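Student project report: bank erosion and gravel beds on the Diltberg Brook
Submitted 9 November 2024

Aim

The project looked at whether fencing cattle away from the Diltberg Brook has left the gravel cleaner for spawning trout. The upper section was fenced by the Vellura river group and the lower section is still open to stock.

Method

We marked out 14 sampling points, seven in each section, along 700 metres of bank. At each point we pushed an open-ended tube into the gravel, stirred the bed to a fixed depth and took a water sample. Samples were filtered and the dried silt weighed. All fieldwork was done in August, at low flow.

Two points in the open section were too deep to sample safely and were dropped, so the results below are for 12 points.

Results

The fenced section had less silt at every point but one. The exception was just below the De Graaf farm track, where run-off comes straight in through a culvert. In the open section the worst readings were at the cattle drink - the bank there has slumped and there is no plant cover.
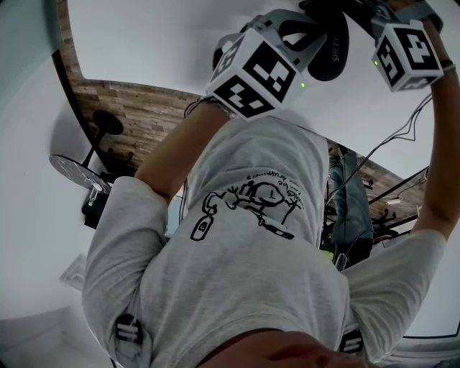 Weighing took longer than planned. The first set of filter papers had not dried fully and had to go back in the oven, and we used the second weights throughout.

Limits

One season is not enough to show a trend, and we have no readings from before the fence went in. A winter visit after high water would help. We would also move the lowest point upstream of Doltura weir, where the flow is less affected by the sluice.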